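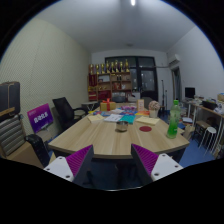
Dec 24, 2020

Spent most of the day on the equipment budget for next year. Ching-wen Shih wants the number before the office closes tonight, and I still had three quotes that didn't cover the same things.

Standeteck is at 2,173 per gripper, with the mount and one set of finger pads. Fondell is cheaper on paper but charges separately for the camera bracket, the cable and the pads. I added it all up twice and they come out nearly even. Furtado hasn't sent a price for the second unit. I wrote to them again this morning and got an automatic reply saying they're back in January.

We need 2 new hand-held units. I had put down three, but the third would sit in a drawer until we have someone to use it, so I took it out.

Spare pads are the part I got wrong last year. I budgeted for one change and we went through more than that. Wetico sells the soft ribbed ones at 57 a pair. I put in enough for the whole year and a few extra. Bottles are hard on them, and we do a lot of bottles.
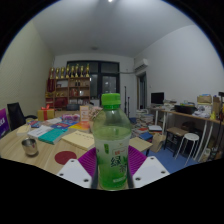 I also added 678 for storage drives. Ching-wen asked if we could make do with the ones we have. I said we could until spring, then we'd be deleting things to make room. She left the line in but marked it for review.

The arm is off the list for now. A used one would take up most of the money, and we'd need a bench for it too. I'd like to go and see one running before I ask again.

Sent the sheet at ten past five with the Furtado line blank and a note next to it. Need to call them when they open and ask about shipping, and find out if Standeteck will hold their price that long. Dumplings for dinner, then bed early.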